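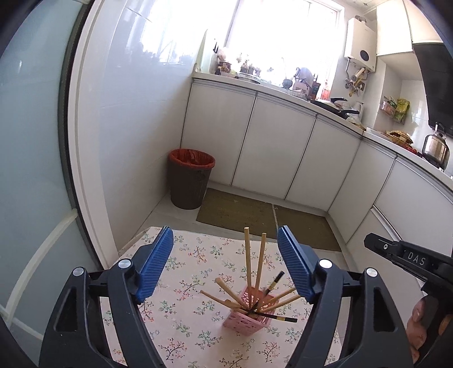
Getting ink and wax off table linen

Ballpoint ink. Lay the cloth face down on a folded paper towel. Dab the back with rubbing alcohol (91 percent) and move to a clean part of the towel as the ink transfers. Do not rub - rubbing widens the mark. Test a hem first on printed fabric; some dyes lift along with the ink. Rinse in cold water before washing.

Candle wax. Chill the cloth for an hour, then lift the hard wax with a dull knife. Put plain paper over and under what is left and press with a warm iron, no steam. Change the paper until it comes away clean.

Soaking. For older marks, use 200 ml of Wirnar oxygen powder solution, mixed as the box directs, and leave the spot in it for 3 hours. Wool and silk are excluded.

Washing. Cotton prints can go through at 42 °C. Check that the mark is gone before the dryer, as heat sets both ink and the dye in colored wax.

Vinyl and coated cloths: no alcohol, no iron. Koron liquid soap on a damp sponge, then wipe dry.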